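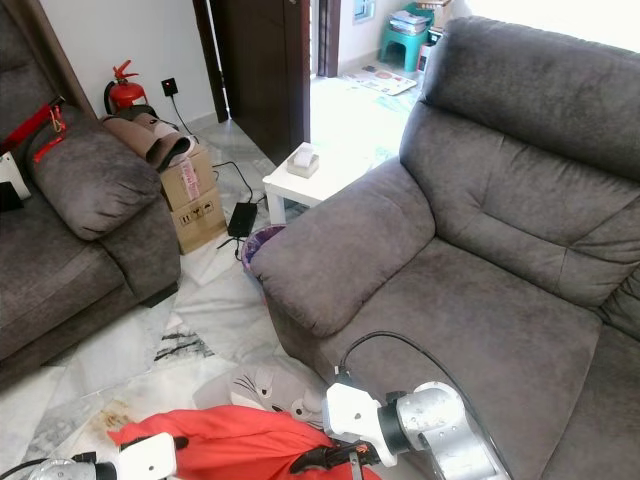
Keletier case file software: review after 13 weeks

Short version. Good search, poor redaction, decent price. Buy it if you do appeals work and have a lot of scanned paper. Skip it if most of your stuff is video.

Who's writing: small defence practice, 2 of us doing appeals and review applications, mostly old convictions. We had been on Zelutach for years and the renewal quote in May was daft. So we switched.

Getting the files in

First real test was the Deduddale papers. 3202 pages, half of them photocopies of photocopies, custody records, lab notes, handwritten statements, the lot. Set it going at 6pm, done when I got in next morning. Typed pages came out nearly clean. Handwriting is hit and miss. Anything a custody sergeant wrote in biro, forget it, you'll be typing that up yourself.

It does keep the original page numbers from the bundle, which Zelutach never managed. If you've ever stood up in front of three judges with the wrong page open you'll know why I care.

Search

Best bit by a mile. Type a name, get every page with it on, plus the near misses (our exhibits officer was spelt four ways). You can narrow by date or by who made the document. Found a second version of a witness statement in the unused material that I'd read past twice. Would I have got there without it? Probably, eventualy.

Timeline

Fine. Drag an entry to a date, it sits there with a link back to the page. Prints badly. Long entries get chopped at the margin and I've had to paste the whole thing into a spreadsheet for counsel more than once.

Redaction

Not good enough. The black box goes on the page but the words underneath stay in the search index until you press a separate button, Apply All, tucked away in a menu. We caught it before anything went out. For disclosure work that is a serious fault and it should be fixed. I export a flat copy and check it by hand every time now.

Audio and video

Interview recordings play, no transcript. Body-worn footage over 30 minutes stutters badly. I watch it in somthing else.

Help

Sumampouw do the support over here. Quick on the phone, slow by email. They did ring back when they said they would. The redaction complaint is "with the developers", has been for weeks.

Verdict

Staying with it for another year, mainly for the search and the page numbers. Get the trial, load your worst bundle, try the redaction before you sign anything. And ask for the small firm rate, it isn't on the website.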